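Night-time Noise in Short-stay Accommodation: Measurements from a Caltport Guest Building

Preben Bergmann and Sarita Tyagi
Building Acoustics project, final report

1. Background

Complaints about noise are common in short-stay buildings, and most of them concern sleep. The usual response is to measure the level in the corridor and compare it with a limit. A corridor reading says little about what reaches the pillow. Sound gets into a bedroom through the door, the window, the party wall and the floor, and each path favours a different part of the spectrum. Our project set out to find which path dominated in one building of ordinary construction, and whether a low-cost change would shift the result.
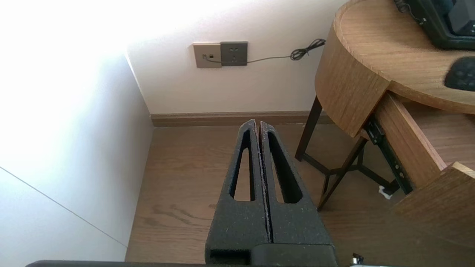 Caltport, 19 October 2024

The building has four guest levels above a ground-floor restaurant. It was built by Kiveck as serviced apartments and later divided into smaller rooms. Party walls are plasterboard on steel studs with a single layer of batts. The floor finish in the bedrooms is laid over a thin resilient underlay. We were given drawings for the original layout but none for the division, so the wall make-up in the newer rooms was inferred from one inspection opening on the second level.

2. Method

Levels were logged as one-second A-weighted values, with octave bands stored alongside. The logger was a Rotar unit on loan from the department, calibrated before and after each night. The microphone stood at pillow height, clear of the headboard, with the window closed and the air conditioning off.

An event was defined as any rise of 10 dB or more above the preceding one-minute background. Applied to the full record, this gave 2,486 events. Each was sorted by its spectrum. Door slams peaked in the 63 Hz and 125 Hz bands. Speech sat mostly between 500 Hz and 2,000 Hz, and plumbing showed a long decay in the 4,000 Hz band. Events that fitted no class were left unclassified.

3. Results

Door closers were the largest single source. Slams made up just over half of the classified events and nearly all of the loudest ones. Speech from the corridor came second. Traffic on Ots Street was audible in the front rooms but rarely met the event criterion, as its level changed too slowly.

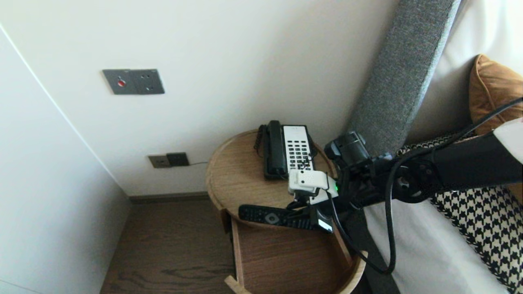 The party wall performed better than we had assumed from the drawings. Television sound from the adjoining room was detectable in the 125 Hz band only, and then only in rooms where the bedhead was fixed directly to the wall. Placing a felt pad behind the fixing lowered the band level by 4 dB. Adjusting the closers on one corridor had a greater effect on the overall event count, and used no materials.

4. Limitations

Occupancy was not controlled. The quieter nights may reflect fewer guests, and the manager could supply bookings by level but not by room. The event criterion also favours short sounds over steady ones, so the restaurant exhaust fan, which several guests mentioned, does not appear in the count at all. A second round of logging with the fan on a fixed schedule is planned for November.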